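Netstead shared notebook – bench pages
January, entry by Magdolna Kiss
Print | E-mail this page | 3 comments

Void fill, box weights and the Hamel numbers 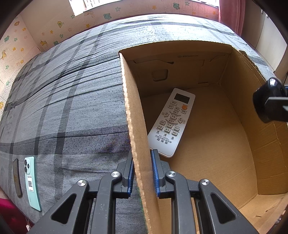 I went back over the Hamel claim that their paper padding loses only 5 grams of fill per hundred parcels. I don't believe it and I want to put down why before I forget the reasoning.

Their sheet says 98 percent of parcels arrived with the contents "unmoved." Unmoved compared to what? They marked the item position with a pencil line on the floor of the carton and checked it at the far end. A mug can travel all the way to one wall and come back to its line. All the line tells you is where the thing stopped.

Second complaint. The sample is 766 parcels, which sounds like plenty until you read the footnote. All of them went out of one depot (Skondholm) on one route. So it's one set of drivers, one conveyor and one kind of van. I'd trust 100 parcels sent all over the place more than 766 down the same road.

Morning: weighed fill in and fill out on the shop scale. The scale drifts. I zeroed it at 9:40 and again at 10:15 and it had moved by 2 grams with nothing on it. So any loss of 5 grams is close to noise for us, and I suspect it is for them too. They don't name their scale.

Tried the shake table with the Fekero paper and then with crumpled newspaper. Same mug, same carton size, ten minutes each. I couldn't tell the results apart by looking. Fekero costs a lot more. Their rep will say ten minutes is too short, and he may be right, but then he should tell me what the right time is and where he got it.

What I'd accept as evidence:
- a cheap shock logger in the carton, with the raw file, no summary chart
- cartons of more than one size, some of them overpacked on purpose
- somebody outside Hamel doing the unpacking

Corner crush is still open. I think we keep blaming the fill for damage that comes from stacking. The two cracked mugs from last time were both in bottom-row cartons – could be chance, two is nothing.

To do: borrow the better scale, redo the zero check over a full hour, ask Skondholm if they log stack height. Don't order more Fekero until that's done.

Comments (3)
Share (0)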